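Zonavano Neighbors
A little collection of local business and community profiles

Version 2, last updated 6 February 2021

Welcome! These are short write-ups of the shops, clubs, kitchens and workshops that make Zonavano such a good place to live, gathered into one folder so anybody can read them, search them or reuse them. We started with the old newsletter pages from the Koller Street library and just kept going.

What's inside

There are 99 profiles, each in its own plain text file, plus an index called places.csv. Most are a page or less. Of these, 38 are restaurants and food stands (we eat well around here!), 20 are arts and crafts, and the rest cover everything from the Grurkix bike shop to the Saturday-style swap meets out by the old mill.

Columns in places.csv

name: what the place calls itself, spelled its own way
kind: food, craft, shop, club or other
street: street name only, no house numbers
since: opening year, left blank if the owner wasn't sure
file: the profile that goes with it

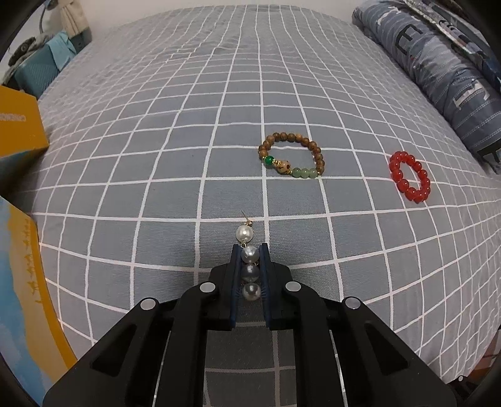 A pearl drop earring with white and gray pearls.

How the profiles were written

Every one began with a visit and a chat. The owners read their own page before it went in, and plenty of them sent back extra stories – the Fovex bakery page doubled in length that way, and it's so much better for it. Quotes are kept as people said them, slang and all.

Known gaps

The north side is thin. Opening hours were correct in January but many places are on short schedules right now, so please call first. Two files still have curly quotes that show up as odd characters in older programs.

Using it

Copy it, print it, read it out loud at your block party. If you put a profile on your own site, please keep the name of the place and a line saying it came from Zonavano Neighbors. Corrections are very welcome – open an issue or drop a note in the box at the library desk, and tell us which file you mean.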